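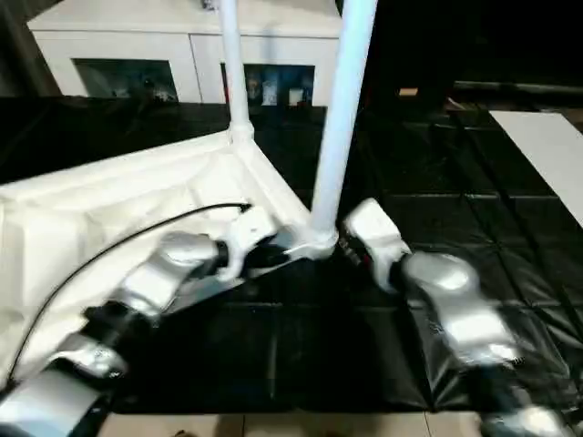 Equipment planning for two-armed robot work is the job of deciding what to buy, in what order, and how much money to hold back, before a pair of robot arms is put to work on large, light objects such as canopies, shelters and display stands. It is a lively corner of automation budgeting, full of small choices that pay off later!

Scope of the budget

The arms are the biggest line and the easiest to price. Around them sits everything else: grippers and spare fingers, wrist and head cameras, cabling, floor mats, tables, and the workpieces themselves. The Cititz planning guide, written by Beathag Jardine and revised on Wednesday, January 10, 2024, sets aside $2000 for workpieces and covers alone, on top of the arms and their mounts.

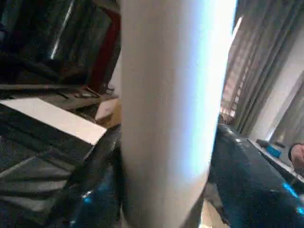 Wrist cameras deserve a line of their own. A thick pole or tube held close can fill most of the view, so planners usually pair each wrist camera with one mounted higher up, and price both together with their cables and brackets.

Grippers and fingers

Fingers wear, and they are wonderfully cheap next to an arm. The Chege method orders two spare sets with every gripper and keeps them on the same purchase order, which saves a second round of approvals.

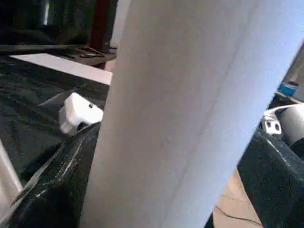
Smooth, rounded parts are a good test when comparing finger shapes. Buyers often ask for a loan set and try it on their own parts before signing, a habit the Cistel workshops have encouraged since May.

Floor space and workpieces

Fabric frames take up far more room than their folded size suggests. A plan should allow for the frame, the loose tubes, and a clear path for people.

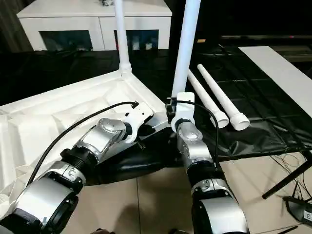
Cable routing belongs in the same drawing, with slack for the full reach of both arms. The Hurkent checklist has 92 entries, and a good number of them deal with cables, connectors and strain relief.

See also: Gripper selection; Workcell layout; Spare parts planning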